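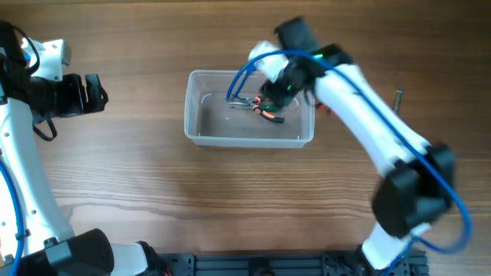

About us

Hello, and thanks for clicking on the page that hardly anyone clicks on! I'm Tomomi Murakami and I run Flumus, a small school in Drekdale where grown-ups come to learn how to mend clothes, and quite often how to make them too. If you've landed here because you want the term dates, they're on the Courses page. If you want to know who you'd be spending your Tuesday evenings with, read on.

How it started

I never planned on having a school. I trained as a pattern cutter, spent years in a coat factory, and then spent a few more years doing alterations from my back bedroom with the ironing board up all day and all night. People would bring me a pair of trousers with a gone zip and stand in the hall while I did it, and they'd say "I wish I could do that," and I'd say "well, sit down then." A couple of them did. Then they brought friends. By the spring there were six of us round a table meant for four, and my neighbour was being very patient about the parking.

Jahangir Khan was one of the six. He'd come in with his late father's overcoat, a gorgeous heavy thing with the lining in ribbons, and he wanted to reline it himself. I told him it was a terrible first project. He did it anyway, it took him from May until the clocks went back, and he swore at the armholes in a way I won't repeat here. He still wears it. He also now teaches our Thursday class, does the accounts and answers the phone more politely than I do.

We found the rooms on Yagi Street the winter after that. It used to be a carpet showroom, so the light is lovely and there are big windows right along the front, and for the first month we kept finding little sample squares of shagpile behind the radiators. We opened the doors with five machines, two irons and a kettle.

What we teach

Mending is the heart of it. Beginners start with buttons, hems and small holes, by hand, no machine at all for the first three weeks. I know that puts some people off! But if you can sew a neat line by hand you'll understand what the machine is up to when it goes wrong, and it will go wrong, usually at ten to nine.

After that you can go whichever way you fancy. We run Darning and Knit Repair (socks, jumpers, the elbows of cardigans), Zips and Linings, Trousers That Fit, and a longer course called First Coat, which is Jahangir's baby and has a waiting list. There's a patchwork group on alternate Saturdays that was meant to last one term and has simply never stopped. I pop my head in now and then and they look at me as if I've come to read the meter.

We also do a shorter course on looking after your sewing machine. Cleaning out the fluff, changing needles, sorting the tension, what to oil and what to leave alone. Bring your own machine, whatever it is. We've had hand-cranked ones from somebody's gran and brand new ones still with the film on the screen.

What we don't teach is fashion design. I get asked a lot. There are good colleges for that and I'd be rubbish at it.

How the classes work

Evening classes are two and a half hours with a tea break in the middle, and the break is not optional, at least not when I'm teaching. You'll be at a shared table with three or four others. There are never more than eight in a group, which means I can get round to everyone twice and still have time to find my glasses.

A full term of ten weeks costs £60 for the mending classes, and that includes thread, needles, chalk and as much scrap cloth as you can use. First Coat costs more on account of the canvas and the extra weeks, and the prices for that are on its own page. If money is tight, ring us and say so. We keep a couple of places back every term and we don't ask for paperwork.

You don't need to bring any kit to your first class. By the second or third week most people want their own scissors, and I will talk you out of the expensive ones until you've had a go with ours. Please, please don't cut paper with the fabric shears. There's a jar of paper scissors by the door with green tape round the handles and they are there for precisely that.

Our Yagi Street rooms are on the ground floor and there's one small step at the front. We've got a ramp that lives just inside, so knock on the window or phone ahead and one of us will put it down. The loo is wide enough for a chair. Parking is free on the street after six, and the 58 bus stops outside the chemist, a two-minute walk away.

The Dudia cupboard

People always ask about the big cupboard, so I'll explain. Dudia was the haberdasher's at the bottom of the hill, and when it closed the family offered us whatever was left in the stockroom. We borrowed a van and went down expecting a few boxes. It took three trips. There were zips in colours I've never seen on any garment, hat elastic, suspender clips, curtain weights, and a frankly silly number of buttons. One wet half term the patchwork group decided to count just the shirt buttons and got to 1662 before they gave up and went for chips.

It all lives in the cupboard now and students can help themselves for class projects. If you've lost one button from a set of an old coat or a cardigan, come and have a rummage even if you've never been to a class. We can't promise a match but we've had some corkers. There's a tin for donations and what goes in it buys machine needles.

The Saturday mending table

Once a month we push the tables together, prop the door open and mend whatever comes in. It's free, and it's for the whole town. You sit with one of us and we do it together, so you go home with a fixed thing and half an idea of how to fix the next one. We get school coats, dog beds, teddies, tents, a lot of jeans. We had a wedding dress once with the hem trodden through, and the wedding was that afternoon (she made it, and she sent us cake).

The next one is 9th November, ten till two. Get there before one if you've got anything with a zip in it, as those take longest. We've written up every repair in the same set of notebooks from the very first session, and at the last table we went over 3005, which Jahangir marked by ringing the entry in red biro. It was a tea towel.

A few things we care about

I'd rather you mended something badly than threw it out. Wobbly stitches hold just as well as straight ones nine times out of ten, and you'll get straighter. I have a drawer of my own early work that I bring out when anyone gets upset about theirs, and it cheers people up no end.

I also think it should be all right to come to a class and not be very good at it. Some of our regulars have been coming for years and still can't put in a sleeve without help. They like the company and the quiet, and they like having two hours with both hands busy so they can't look at their phone. That's a perfectly good reason to come.

And we don't tut at where your clothes came from. Supermarket, designer, your brother's floor, it's all cloth. If you're fond of it, it's worth a go.

Who's who

I teach the beginners' evenings and Trousers That Fit, and I do most of the ordering. I grew up in a house where my mum unpicked and remade everything, including once the sofa. I'm the one to email about class content, or if you're not sure which level you are.

Jahangir teaches First Coat and Zips and Linings and looks after bookings. He worked on the railways for most of his life and likes things to run on time, so if you're late for his class you may get a look. He's very kind really.

Getting in touch

The phone is switched on from ten until four on weekdays. If we're teaching we won't hear it, so leave a message and speak slowly, as the machine is ancient. Emails get answered in a day or two. Or just come by! If the lights are on and the door's unlocked you can put your head round and have a look, though you might get handed a seam ripper.

Gift vouchers can be bought for any class and they last a full year. We post them first class with a card of Dudia buttons tucked in.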